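Alton Household Skills, Unit 5: Garments with Zippers
Course notes, revised February 28, 2022

Last unit we folded tea towels, which are rectangles and therefore on your side. A garment with a zipper has a stiff spine and opinions. Read pages 2 to 4 of the Giltberg reader before class, and bring something with a zipper that you don't mind handling in front of strangers.

Terms. The "ground" is whatever you fold on. The "spine" is the zipper and its stitching. "Slump" is what cloth does as soon as you look away from it.

Start by finding the spine. In a heap of red cloth on pale grey upholstery, the ribbed strip and its parallel stitching are the only straight lines on offer, so take your bearings from them. Colour won't help you; inside and outside are often the same. 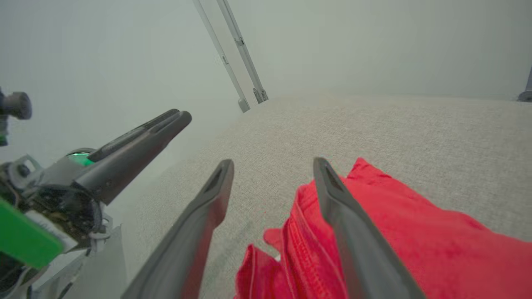 Dimas Mangundap objects to the whole approach and would have you start at the collar, zipper be damned, on the grounds that a collar is always at one end and a spine can be anywhere. His margin note adds that upholstery grips the cloth and a bare table is kinder.

Both methods are examinable. Whichever you pick:

Close the zipper fully. Lay the garment face down and smooth outward from the spine. Bring the sides in. Fold up from the hem, and stop when it fits the shelf.

For August: the Choi method, sleeves first. Bukport students may skip it, having suffered enough.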